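4.3 Recording soft items

Use this section for blankets, throws, towels, clothing and cushions. For boxes, bottles and other hard items, go back to 4.2. Everything here assumes that the Stosireck hand gripper has been paired with the Budau recorder and that the finger calibration in 3.1 passed on the same day.

Before you start

Clear enough space to spread the largest item out once. A bed, a couch, a table or a clean floor will do. Other household things can stay where they are. The learning system needs ordinary rooms, and a set recorded on bare tables only will be sent back by review.

Put on the wrist strap. Check that the cable has enough slack to let you turn your wrist fully both ways without pulling on the connector.

Recording an episode

1. Open the Budau recorder and choose the task "Soft items".

2. Pick the item type from the list. If the item is not on the list, choose "Other cloth" and type one or two words.

3. Hold the gripper with the fingers open and pointing at the item. Wait for the start tone.

4. Move in and close the fingers on an edge, a corner or a fold. Take one layer if you can. Two layers are accepted – mark the episode "multi-layer" afterward.

5. Lift, fold, drag or spread the item as the task card says. Keep your free hand out of the way unless the card calls for two hands.

6. Open the fingers all the way, back off a hand's width, and press Stop.

7. Choose Keep or Discard. Discarded episodes are deleted from the recorder but the episode number is not used again.

An episode may last up to 90 seconds. The recorder stops by itself at that point and saves what it has. Record nine episodes per item, then change to another item or another spot in the room. 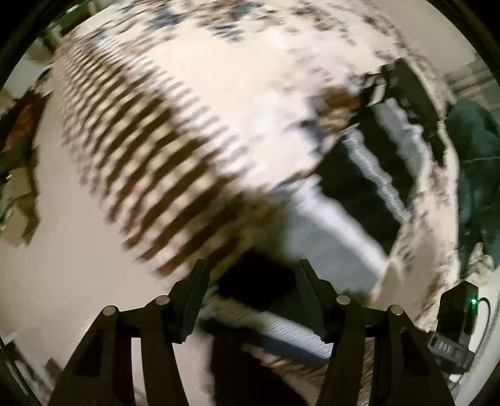
White blanket with dark stripes, fingers open
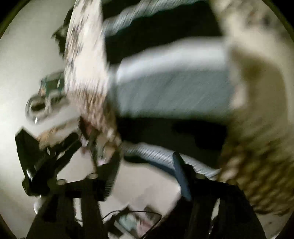 Gray and black banded item

Page last changed: June, A. Sugiyama

Speed of movement

Work at the speed you would use at home. Some blur on cloth is expected when you shake out or swing a large item, and an episode is not rejected for that alone. The tracker does need a steady view at the beginning and end, so hold still for a moment after the start tone and again before you press Stop.

If the recorder shows "Tracking lost", finish the movement, press Stop and choose Discard. Repeat the episode with a slower first lift. If the message comes back on the same item, see 6.2.

CAUTION: Do not let cloth wrap around the finger joints. If it does, stop moving, open the fingers and pull the cloth free by hand. Forcing the trigger can bend the linkage.

CAUTION: Keep fringes, drawstrings and loose threads away from the cable.

Note: A cloth draped over the lens hides everything else. Short covers are fine. If the view stays covered for most of the episode, discard it.

Uploading

1. Connect the recorder to the Bilorberg station and wait for the episode list to appear.

2. Compare the list with your session sheet. Correct the item types now, as they are locked after upload.

3. Press Upload all. Leave the station connected until the list is empty.

The recorder holds 171 soft-item episodes at the default setting. Upload before it is full. The Ríos set closes at 2000 kept episodes, and the task then disappears from the recorder menu.

Error E9 during upload means the calibration file is missing. Run 3.1 again and attach the new file to the session. The episodes do not have to be repeated.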